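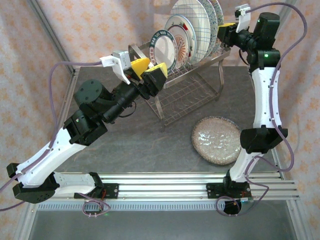
Open Day FAQ: Before You Come and See the Arms

I get a lot of the same emails every time we open the Fornano workshop to visitors, so I've put my answers in one place. If yours isn't covered, write to me and I'll add it (I really do, half of this page came from last October's inbox).

Where do I go when I arrive?

Use the side door on Dwivedi Lane, the one with the blue bell. The front door belongs to the print shop and they've been very patient with us. Sign in at the desk, grab a sticker, and follow the noise of people talking.

What will I get to see?

Dishes! The main demo is called Dririer, and it's all about plates and a dish rack. Two arms share one rail, with the rack standing in front of them, and the job is moving plates in and out of it. I know it sounds small. Stand there for ten minutes and you'll be leaning in with everybody else, whispering "come on, come on" at a gripper.

Why plates?

Because they're harder than they look. A plate is thin at the edge, shiny in the middle, and there's no handle. Lying flat on a table it gives you almost nothing to grab. I tried picking one up with two fingers of an oven mitt once, just to feel what the arm is up against, and I'd recommend it to anyone who thinks this is easy. Use a cheap plate.

Are they real plates?

Yep. Most came from thrift stores, which is why the patterns don't match. I like them better that way, and it's good for the project too, as people's cupboards at home aren't full of identical white circles.

Do you break many?

Some. We keep a tally on the wall by the sink, and at the last open day it stood at 207 plates since the project began. A good number of those were me, carrying the box.

What are the yellow things on the grippers?

Those are the fingertip pads, the part that touches the dishes. Kids always spot them first. Ask at the desk and we'll hand you a spare one to squeeze.

How does the arm know where the rack is?

There's a camera up by each gripper, so we get a close view that travels along with the hand. We put that view on a big screen for visitors, and I think it's the best seat in the house. From up there a rack stops being a rack.

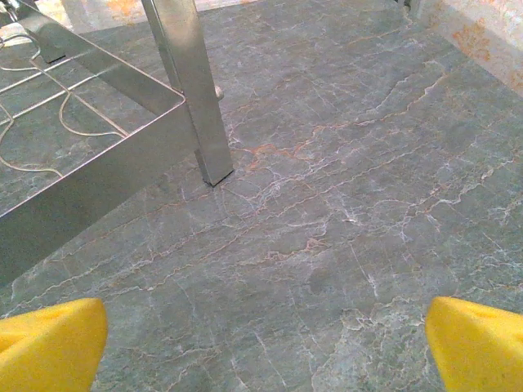

You get a leg, a couple of bars, a few loops of wire and a whole lot of countertop, and the system has to make sense of that before it can put a plate anywhere. I still find it a little dizzying to watch on the big screen, so if you're prone to motion sickness, maybe stand near the back.

How many tries has it had?

We had logged 2,627 practice runs at the last open day, and 961 of those were on the current rack. The old rack had wider gaps and I miss it.

Can I drive one of the arms?

You can, in the afternoon slot. It runs from 2 to 4 pm and the line gets long – come early if it matters to you. You'll have someone beside you with a hand on the stop button the whole time, and you need to be 10 or older.

Can I take photos?

Please do. No flash near the arms, though.

Is it loud?

No, it's mostly a soft whirring. Now and then a plate goes, and that's loud.

Is there parking?

A bit, behind the Stenier building across the street. It fills up by mid-morning. We're expecting 400 people over the day, so take the bus if you can.

Do I need a ticket?

It's free, but please book a time slot so we don't all end up squashed around the same table. If your plans change, cancel your slot using the link in your confirmation email and it'll go to the next person on the list.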